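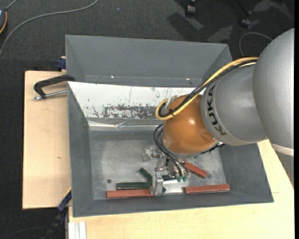
What finish holds up on colored wooden sticks kept in a sheet-metal bin?

Jummai Nnaji
Posted 13 May 2019

I keep rectangular wooden sticks in sheet-metal bins with sloped walls. They are spacers for a frame shop, and the color tells you the thickness: reddish brown for the thin ones, dark green for the thick ones. Each stick gets picked up, used between two clamped parts, and tossed back in. After a few months the corners are down to bare wood and there is color on the metal. What should I put on the sticks so the color stays on, and is there any point in lining the bin?

The current finish is a water-based craft paint, two coats, no topcoat. There are 704 sticks in total, so I would like a method that can be done in batches. I can't hang them individually. The wood is whatever the previous owner of the shop ripped down, and it looks like a light hardwood with closed grain. Glue gets on the sticks fairly often.

Salamatu Okonkwo

Dye the wood, then seal it with a clear coat that cures hard. Paint sits on the surface, so every time a corner hits sheet metal a flake comes off and you are looking at bare wood. Dye goes a short distance into the wood. The corner will still wear, but it wears to a lighter version of the same color, and you can still tell red from green.

The sequence I use for setup blocks:

1. Strip the old paint by sanding. Start at 60 grit only if the paint is thick, then go to 120 and 180. Spacers need to stay at their thickness, so sand the wide faces as little as you can and check each batch with a caliper. If a batch comes out thin, use it for something else.

2. Break every edge and corner. A small round-over made with a sanding block is enough. This matters more than the choice of finish. Any film pulls thin over a sharp edge while it is still liquid, so the edge starts with the least protection and takes the most contact.

3. Wipe with a damp cloth to raise the grain, let the sticks dry, and knock the fuzz off with 220.

4. Dip in water-soluble dye. A shallow tray works. Leave each stick in for the same length of time, lift it out, and wipe it. End grain takes more color and will be darker.

5. Dry overnight on a rack. I use strips of wood with brads driven through from the back, points up, so that each stick rests on a few points.

6. Seal with two thin coats of dewaxed shellac, wiped on quickly. If you drag a wet rag back and forth you will lift dye and carry it to the next stick. Keep separate rags for red and green.

7. Topcoat with an oil-modified polyurethane, satin, two coats. Scuff lightly between coats without going through to the dye.

Then wait. Polyurethane can be handled the next day, but it is still soft for a while after that. I give it two weeks before the sticks go into metal. Sticks thrown in early will stick to each other at the faces and mark up at the corners, and you will blame the finish.

Do one test batch before you commit. I would start with 44 sticks, half of each color, and put them back into normal use for a month.

On the bin: a liner does help, mainly on the floor. The walls only get glancing contact. A piece of rubber mat cut to the flat part of the floor is all I would add. Cut it slightly undersize so that it lies flat where the slope begins. Felt is quieter but holds grit, and grit is what scratches the finish. Check the inside of the bin for burrs as well, especially around any hole in the floor or walls. Run a finger along it with a glove on. One burr will do more damage than all the flat metal put together.

Edgardo Malabanan

spray paint. hang them on a wire outside and spray. I did mine in March and they are fine so far. mine are in a cardboard box though

Amarachi Okeke

Salamatu's schedule is sound, but seven steps is a lot of handling for shop spacers. Two things I would change.

First, consider coloring only part of the stick. We had the same problem at the Brendon shop, and the solution was to leave the wide faces raw and put color on the two narrow edges only. The faces are the measuring surfaces. A coat on each face adds thickness, and an uneven coat adds uneven thickness. With the color on the edges, the faces stay true and you can still sort by color from most angles. The drawback is a stick lying flat and viewed from straight overhead, when you see mostly bare face. If your people sort by looking down into a deep bin, this may not suit you.

Second, the glue. Ordinary wood glue does not bond well to paste wax. If you leave the faces raw, rub them with paste wax and buff it off. Dried glue then comes away with a scraper or a thumbnail. Rewax when it stops doing so. Keep the wax away from any surface you still intend to coat, and be sparing with it if your frames get finished later. Wax transferred to a frame part will cause trouble under stain.

For color that has already rubbed onto the metal, warm water with a little dish soap and a plastic scraper will move most water-based craft paint. Denatured alcohol on a rag takes off what is left. Try it on an underside first if the bin itself is painted, and keep it well away from shellacked sticks — it will dissolve the finish. Dry the metal right after washing, particularly in the bends, where water sits.

I would not put red and green in the same bin if you have a second one. It saves sorting, and any color that does transfer goes onto a stick of the same color.

Jummai Nnaji

Thank you. I measured a sample with a caliper and the painted sticks are over the nominal thickness, by different amounts from one end to the other, so edge color looks like the better route for the thick ones. I will dye a small batch of the thin ones all over, following Salamatu's list, and compare them.

Does the order matter if I dye the edges and wax the faces?

Amarachi Okeke

Dye, shellac the edges, let everything cure, then wax the faces last. Mask nothing. If dye creeps onto the face by a small amount it adds no thickness you will be able to measure.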